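3.2 Board states and piece placement

Setting up a chess set involves two separate problems: identifying each piece and finding its square. We treat a board state as a partial assignment of the 16 light-colored pieces to the squares of the first two ranks. Pieces lying on their sides are recorded as present but unassigned, whichever square they touch.

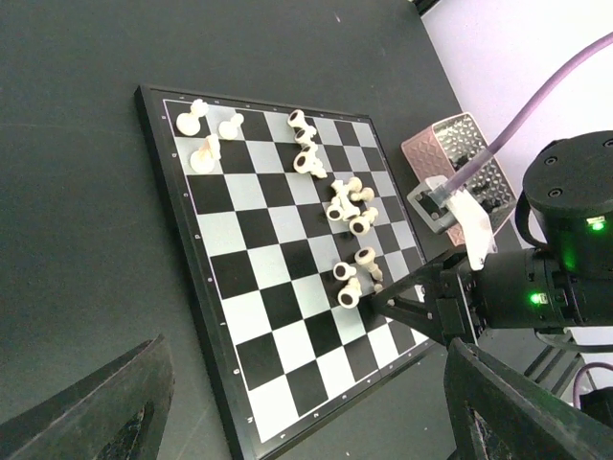

Fallen pieces were the main source of disagreement in the Mulder annotation round. A pawn on its side shows the pad under its base and little of its head, and in a tight group the outlines overlap. Annotators marked the base first and the tip second, and left the type blank where the tip was hidden.

Upright pieces are scored by rank and file. A piece that stands outside the first two ranks counts as displaced, even when its type is correct.
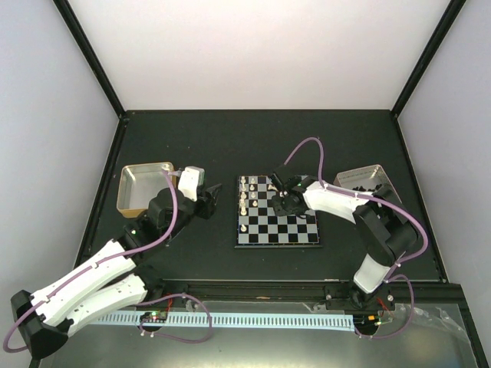

Figure 4. Partial setup, with white pieces in the two left-hand columns and black pieces in the metal tray.

Of the 300 states in the Gulmont split, 7 were excluded for unreadable labels. The remaining states were scored per piece.
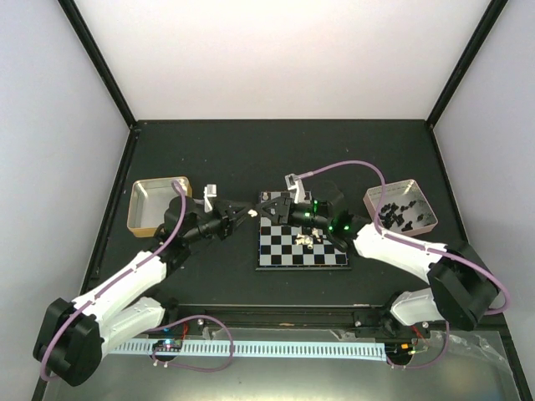 Pawns are interchangeable under this scheme, and any pawn may fill any square of the second rank. Knights, bishops and rooks are interchangeable within each pair. King and queen have one valid square each.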